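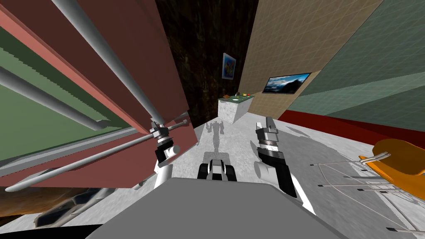 Figure 1. Simulated room used in the planner work, with the left gripper at the long rod beside the maroon panel.

Progress Report to the Gandton Fund
Project: Pretemow, Motion Planning and Perception for Two-Arm Household Robots
Reporting period ending October

1. Summary

The project remains on schedule and within budget. During this period the team completed the first full version of the two-arm planner, moved all routine testing into the Jimis simulation environment, and began work on the perception module. Of the 5 milestones in the funding agreement, 3 are now complete. The fourth, covering perception under changed viewpoints, is in progress.

2. Planning software

The planner now treats both arms as one system. In the earlier version each arm was planned separately and conflicts were resolved afterward, an approach that produced long pauses when the arms worked near each other. The combined planner was tested on 133 generated room layouts. It returned a valid path for both arms in all but 17 of them.

Most of the failed layouts involve long, thin parts mounted close to a large flat surface, as in Figure 1. The collision checker encloses such parts in boxes that are larger than the parts themselves, and the planner then reports that no approach is possible. A replacement using capsule shapes has been written and is under review. It will be merged once the full set of layouts has been run again.

3. Perception

Rooms in Jimis are generated with varied wall colors, textures and furniture so that the perception module does not come to depend on one setting. Views taken from a strongly tilted camera, such as the one shown, remain the hardest condition. Wall edges lean sharply in these views, and the module sometimes places the floor plane at the wrong angle. Small objects on a distant tabletop are also missed more often than the team considers acceptable. The robot's own shadow on the floor was at first marked as an obstacle — this fault has been corrected.

4. Tooling

The Sezer logging tool now records the planner state, joint commands and camera view on a single clock. Any failed run can be replayed from the log without starting the simulator. The nightly test run begins at 9 p.m., and its results are available to all project staff the following morning.

5. Risks and next steps

The main risk is the time needed to render tilted views at full quality, which limits how many can be used in training. The team has requested added computing hours under the existing budget line. No change to the total award is sought.

Work planned for the next period:
Merge the new collision checker and repeat the layout tests.
Complete the floor plane correction for tilted views.
Deliver the user guide for Sezer.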